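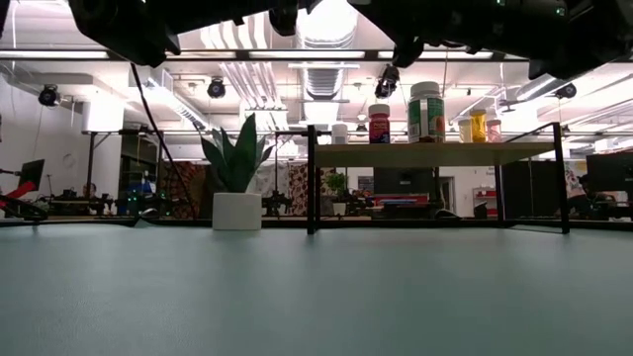 HOUSE & GARDEN CORNER — repotting week

Quick one this time, the printer wants everything early and I still have the events page to do.

Repotting table is back at the Distimdale hall, Sunday, May 20, 2018, doors at 10. Bring your own pot if you have one you like. We have plastic ones, nothing fancy. Soil is free up to one bag per houshold, after that 2 dollars a bag in the tin by the door.

Snake plants first, as that's what most of you wrote in about. Same question nearly every time — leaves going soft at the bottom. Too much water. Let the soil dry all the way down, then water, then leave it alone. In winter mine goes a month without. If the base is mushy, tip it out, cut off anything brown and smelly, let the rest sit out overnight before it goes back in dry mix.

Pot size. One size up, no more. A big pot holds a lot of wet soil the roots can't use. And yes it needs a hole in the bottom. If you love a pot with no hole, keep the plant in a plastic one and drop that inside.

Splitting them is easy. Knife, newspaper, bit of patience. Each piece wants some root and a leaf or two. Don't feed new divisions till they've settled, and go light even then.

Cats and dogs — keep snake plants out of reach, they can make pets sick if chewed. High shelf, or a room with a door that shuts.

Swap shelf is open again as well. Last October we had spider plants coming out of our ears and no takers, so please, something else if you've got it. Label what you bring! Masking tape is fine. Check for bugs under the leaves before you leave the house, we had mealybugs go round the whole of Valderrama Street last time and I am still finding them.

Seed order: we're at 300 packets, list closes when the hall does on Sunday. Beans and squash have sold out, plenty of lettuce left. Late orders go on the fall list.

Parking is on the Hirno side only, the front lot is being resurfaced. Ramp is open. Coffee on as usual, bring a mug.

Tomatos next issue, if I get the space.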